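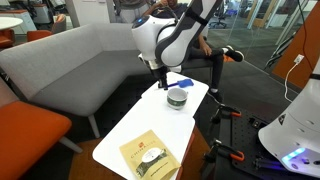 Tea corner starter set from Trelex, back in stock at the Cekville shop and online. Everything you need to put a decent cup of tea on the table at home or at the office, minus the kettle (sold separately, see end of page). The white cup with the dark green band is the one most people come in asking for. White inside too, good for seeing the color of a green tea before it goes too far. The pattern is printed on the band only, small and a bit lighter than the green behind it. Blue silicone spatula is the same one we sell loose at the counter.

WHATS IN THE SET

Cup, ceramic, white with green band, no lid or saucer
Spatula, silicone head bright blue, handle darker blue
Pouch of green tea, loose leaf, brand varies with what we have in
Card with brewing times

Tea brand can't be picked at checkout. Lately it's been the CHINALIFE kraft pouch. If you need a certain tea write it in the order note and Tianyou Zou will see what's on the shelf. No promises.

Order no. 1347 (one cup) or 2049 (two cups, one spatula, one pouch).

THE CUP

Dishwasher ok, top rack. Microwave ok. Don't pour boiling water into a cup that just came out of a cold car, we've had two come back cracked in winter and those aren't covered. Green may look darker or lighter on your screen. Cups stack but we wouldn't go higher than six.

Not sold in other colors. There was a Hernitz one in rust red, discontinued in May, please stop asking Ignacio :)

THE SPATULA

For honey, jam, thick syrups, getting the last of the matcha paste out of a bowl. Also fine for eggs. Silicone doesn't scratch the glaze. Wash before first use, new ones can smell a little. Dont leave it leaning on a hot burner, the handle will not thank you.

If the head slides off the handle in the wash, push it back on once dry.

THE TEA

Keep the pouch shut, away from the stove and anything smelly. Coffee especially. Brew cooler than you think. Two minutes to start, then taste. Second steep is often better than the first, a third is up to you. Opened pouches can't be returned, unopened fine.

FITS WITH

Lü side tray, white, small. Holds cup plus pouch.
Lü low table, white top. In the showroom, pickup only, comes flat packed and you will want a second pair of hands.
Trelex kettle with temperature setting. Out of stock agian, next delivery not confirmed.

SHIPPING AND PICKUP

Ships boxed, paper padding, cup wrapped on its own. Orders in before noon go out same day if we're not swamped. Pickup at the Cekville counter, bring the order number, a phone screenshot is fine. Parking in back, ring the bell if the side door's locked.

Broken on arrival: keep the box, send a picture of the cup and the label within six days. We'll send a new cup, you don't need to mail back the pieces.

Offices: for larger amounts ask for Ignacio Pereyra, he does the quotes. Biggest order so far was 4000 cups for a hotel group so yes, we can do yours. Lead time is longer on those. Cups can be ordered without tea, tea can't be ordered without cups on the office price list.

Gift wrap, plain brown paper and string. Tick the box at checkout. Notes handwritten, keep it short please.

Page updated 25 Jun 2026. Prices at checkout include tax.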